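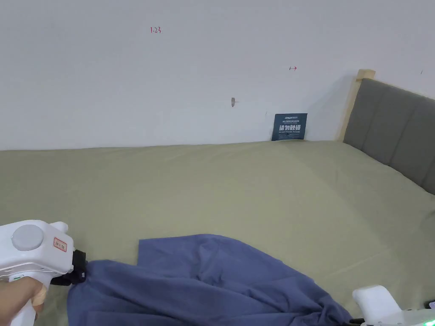

How often should I change my fitted sheet?

Once a week suits most people, and if you shower before bed and sleep alone you can stretch it to two without anything terrible happening. In summer, or if a dog has opinions about where it sleeps, go back to weekly. The pillowcases can be swapped more often than the sheet, and I would encourage that, as it takes half a minute and makes the whole bed feel fresh.

My fitted sheet pops off one corner every night. What am I doing wrong?

Very likely nothing at all! The usual culprit is depth. A mattress with a topper on it can be a good deal taller than the sheet was cut for, and the corner that gets the most pulling gives up first. Measure the side of your mattress from seam to seam, with the topper in place, and compare it with the pocket depth printed on the sheet's label. If the sheet is the right size, try putting on the two head corners first, then the foot corners diagonally, and tuck the fabric well underneath (a whole hand's width, if you can manage it) before you let go.

Is there a way to get the sheet smooth without ironing?

There is, and we do it every day in the shop. Take the sheet out of the dryer while it is still the tiniest bit damp, put it straight on the bed, and smooth it from the middle outward with the flat of your forearm. A crease from folding will usually relax overnight. Our Litia sheets are a cotton percale, so they will always keep a few soft wrinkles, and I have come to like them that way. If you want something that lies flatter with less fuss, ask to see the Zaden sateen.

Which colors go with a gray upholstered headboard?

Dark gray is a very forgiving neighbor. Sage green is the one I suggest most, especially where there is pale wood nearby, and it stays pleasant in both morning and lamplight. Slate blue works nicely as a second color, in a throw or a pillowcase. White is lovely too, of course, though it can look a little stern beside a dark headboard until you add something soft. Hanna Jasińska, who arranges our beds, likes to bring in rust or ocher around the time the clocks change, and customers often go home with exactly what she put out.

How do I clean a fabric headboard with padded panels?

Vacuum it with the soft brush attachment, going down each seam slowly, because that is where the dust settles. For a mark, use a white cloth wrung out in lukewarm water with a drop of dish soap, and dab. Please don't scrub, however tempting it is. Let it dry fully before you push the pillows back against it. For a natural wood frame, a dry cloth is enough most weeks, and do wipe away any drips from the fabric cleaning before they sit.

Should the bed stand right up against the wall?

It can, and in a small bedroom it often has to. I would leave a finger's width between mattress and wall if there is room, so that air can move and you can get your hand in to tuck the sheet. If one long side is against the wall, pull the bed out when you change the linens. It sounds like a bother, but you will find your missing socks and probably a book.

Can I touch the display beds or lie down on them?

We ask that you leave alone any bed with a "please do not touch" card on it. Those are made up for looking at. The trial beds are at the back, past the lamps, and you are very welcome to lie on those for as long as you like, shoes off please. Marin Zupan keeps clean pillow covers there and will happily bring you a firmer or softer pillow to try.

Can I order fabric samples before I buy?

Of course, and I wish more people would! You may have 3 swatches free of charge by mail. Sage is swatch number 963 and the dark gray upholstery is 1353, which saves you describing them over the phone. Look at them in your own bedroom at the hour you usually go to bed, laid flat on the mattress if possible. Colors behave quite differently at nine in the evening than they do under our lights.

What if I've opened the package and the sheet doesn't fit?

Bring it back unwashed and we will exchange it for the right size. If you have already washed it, do call us anyway and ask for Marianna Kaczmarczyk, who looks after exchanges at Canov. She can tell you whether a deeper pocket would solve the problem or whether a set of sheet straps would do, and the straps cost far less than a new sheet.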